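Workshop > Notebooks > Bag repair > Covari zipper job

3 February 2024. Covari bag, zipper replacement, second attempt
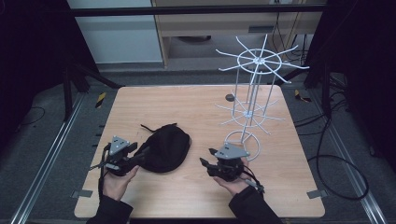 Where things stand

The slider on the Covari wouldn't close the teeth behind it. I squeezed it with pliers in December and that held for a while, then it opened up again from the middle. Squeezing a worn slider buys a few weeks at best. Decided to take the whole zipper out.

First attempt used a length of the Pladen coil. Too light. It puckered along the top edge as soon as I sewed it in, and the curve at each end would not lie flat. Unpicked all of it. The needle holes from the old seam are still sound, so I want to reuse them if I can.

Today

Switched to the heavier Khương chain, cut to 25 inches with an inch of tail at each end. Pulled the teeth off the tails with end nippers so the machine wouldn't hit them.

Basted by hand first. Slow, but clips kept shifting on the curve last time. Used the waxed thread, long stitches, all in the old holes.

Machine settings: size 16 needle, stitch length 3, tension backed off half a turn. Zipper foot on the left. Had to stop twice where the lining folds back under the tape. Trimmed the lining there and it fed through fine.

One side is in. It lies flat when I press it down with my palm, and the slider runs without catching. The other side is basted only.

Problems

The bobbin ran out 11 stitches from the end of the first side. I restarted in the same holes and backstitched over the join. It shows on the inside if you look for it.

The Narkness thread is a slightly warmer black than the original. Fine for this bag. I wouldn't use it where the stitching is on show.

To do

Sew second side, same settings.
Fold and bar tack the tails.
Remove basting.
Rub the chain with candle wax.
Put the leftover Khương chain back in the drawer with the length written on it.

Comments

Hefin Nicholas: What needle did you use on the Pladen? I had the same puckering with a 16 and it went away with a 14.

Custódio Falcão: The nippers are due for sharpening. Use the ones with red handles if you do the second side this week.

Hefin Nicholas: Red handles are at my bench, help yourself.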